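The Long Soak

Wudstead does its laundry late. By 5 in the morning the hotels have already sent down their sheets, and the air along Mill Row smells of starch, steam and somebody's toast. I came for the old wash houses, which I had read about for years, and I ended up staying all of October!

The town grew up on linen. The river here is soft (hardly any lime in it, so soap goes a long way), and families once carried their bundles down from villages as far off as Ploscombe, 18 miles over the hill. They would wash, gossip, eat a cold pie on the wall and walk home again with everything folded. Four of the wash houses still stand. My favorite is the Ghorbani, named for the family who bought it when the roof had gone and put it back slate by slate.

Inside are the stone troughs, worn into dips where people leaned. Run your hand along one and you'll find your own elbow fits. I could have stood there all afternoon, and one afternoon I did.

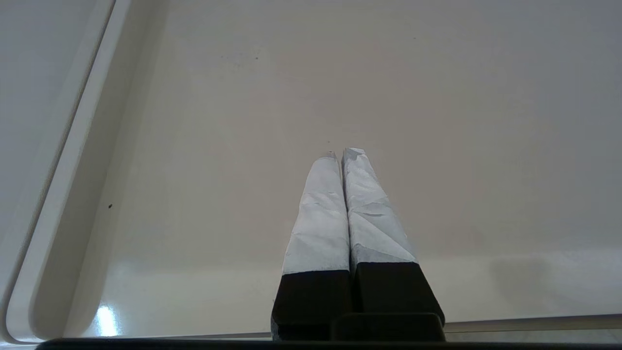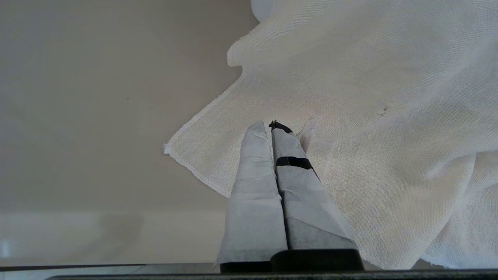
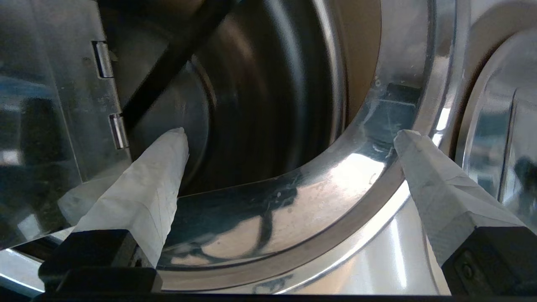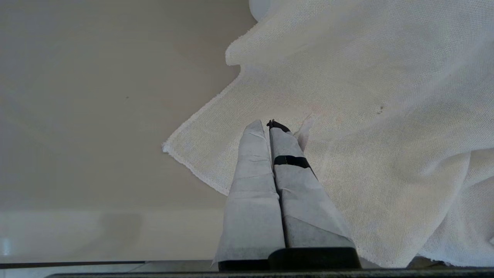 The third picture looks into the opening of a stainless steel front loader.

Vol. 2, No. 4

What I love most is how much of the old know-how is still in use. Ask anyone over sixty about a wine stain and you'll get a firm opinion, and then a different firm opinion from the next table. Salt, cold water, milk, patience. Grass stains start a real argument. Wool goes flat on a towel, rolled up, pressed with the knees, and never near a stove.

Then there is blueing, which I had only met in novels. The shop on the corner sells it under the Jurkisico name, in little paper twists, and a pinch in the last rinse makes a tired pillowcase look like fresh snow. I brought home far too many twists and have been blueing everything I own (go easy on the socks).

And the drying! On a windy day the green behind the chapel fills with lines, and the sheets crack like sails. Each street keeps its own stretch of grass, handed down and fiercely remembered. A sheet dried there takes around two hours in a good breeze, and it comes in stiff, smelling of river and cut hay. I slept under one on my last night, window open, with the mill race going below.

The Ghorbani opens at 5 most mornings. Bring a towel.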